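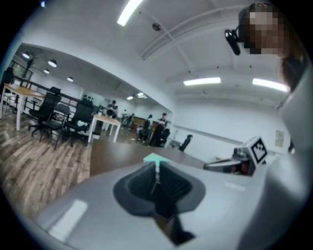

I finally moved the speakers. They had been on the short wall of the living room for as long as we have lived in this house, mostly because the outlets are there and the couch faces that way. Over a few evenings in August I turned everything ninety degrees and put them on the long wall, and I want to write down what changed before I get used to it and forget.

The system first, for anyone new. The speakers are a pair of Drolell standmounts, the older model with the rear port. The amp is a Troleo integrated I bought used from Adesuwa Akande, who had it in her study and then went over to headphones full time. The turntable is a Żak with the arm it came with, and there is a small Naso streamer for everything I don't own on vinyl. The speaker cable is plain copper of no particular fame. I have tried other cable in this system and I could hear a difference some nights and not others, so I stopped.

The room is the problem and always was. It is long and narrow, with a doorway in the back corner that has no door. With the speakers on the short wall, the couch ended up against the opposite wall, and bass notes piled up there. Anything with an upright bass had one or two notes that were far louder than the others. Ray-of-light stuff like voices and guitar was fine, so for years I played a lot of voices and guitar and told myself that was my taste.

Bukola Amadi came over for dinner in the spring and asked why the low notes were so fat at the couch and so thin in the kitchen doorway. I explained about room modes. She said that sounded like a reason to move the couch. I said the couch couldn't move. She pointed at the long wall. I had an answer for that too, something about side reflections, but after she left I couldn't remember where I had read it.

So, the long wall. I needed longer speaker cables, which I made up myself from the same copper, 2 equal runs even though one speaker is now much closer to the amp. The extra length on the near side goes back and forth behind the record shelf. I know some people say you can leave the runs unequal at these distances. I had the cable, so I kept them the same.

The rack was the slow part. It has to be emptied before it moves, and the turntable has to have its arm locked, its platter off and its belt put somewhere I will find it again. I put the belt in a cereal bowl on top of the fridge. Then I leveled the rack again, which on this floor takes a folded business card under the left front foot. It took the same card under the same foot in the new spot, so I guess the rack is what's crooked.

First night, I just put the speakers down where they looked right and played a few records. It was worse. The bass hump was gone but so was most of the bass, and the sound was wide and kind of empty in the middle. Singers seemed to be standing behind the speakers and a little to the left. I went to bed annoyed.

Second night I did it properly, with masking tape on the floor and one record on repeat. I started with the speakers nearly against the wall and pulled them out a hand's width at a time. Close to the wall the bass was thick but even. Further out it got leaner and the voices got clearer. Past a certain point I was losing weight in the left hand of the piano and not getting anything back for it, so I went back two tape marks and stayed there. Then spacing. I had them too far apart, which explained the empty middle. I brought them in and turned them toward the couch until the singer came together in one place. She is still a hair left of center. I think that is the open doorway, or it is my ears.

The test record for all this was a solo piano album I have played too many times and now don't want to hear again until winter.

What is better: the bass, by a lot. I can follow a bass line down the neck and each note is about as loud as the one before it. The hump I used to hear was bad enough that I had it marked in my notes as "below 300 and ugly," and it was really a good deal lower than that, but I am not a measuring person. Drums have more snap. I also sit closer now, so I play everything at a lower volume, and the people upstairs in my own family have noticed.

What is worse: depth. On the short wall, orchestral records had a real back row. Now the whole orchestra is lined up closer to the front. I have tried pulling the couch forward off the wall behind it and that helps, but then you can't get past it with a laundry basket. So the couch goes forward when I'm listening to something big and goes back afterward. Felt pads on the feet make this easy enough.

The other cost is the bookshelf, which had to go to the wall where the speakers used to be. It is full, and I think it is doing some good there as a diffuser, or at least it isn't doing harm. I had been close to buying a set of acoustic panels that would have run me 500 dollars with shipping. I am holding off on those. If I get anything it will be a thicker rug, since the floor between me and the speakers is bare and I can hear it in cymbals when the volume is up.

Adesuwa stopped by to hear her old amp and sat through both sides of a jazz quartet record without saying much. Then she asked if I had changed the tubes. The Troleo doesn't have tubes. She owned it for years, so I don't know what to do with that, but I am taking it as a compliment.

A couple of small things I would do differently. I would put the tape down first, including where everything was before, so there is a way back. I only marked the new positions, and if I ever want the old ones I will be guessing from dents in the floor. I would also move the streamer's power supply away from the phono cables right away. I had a low hum on vinyl for the first two nights and went through every ground connection before I saw the little black brick lying right on top of them. Moved it to the other side of the rack and the hum was gone.

Next is the cartridge alignment, which I should check after moving the table around this much. I have the protractor out but haven't started. Then the rug.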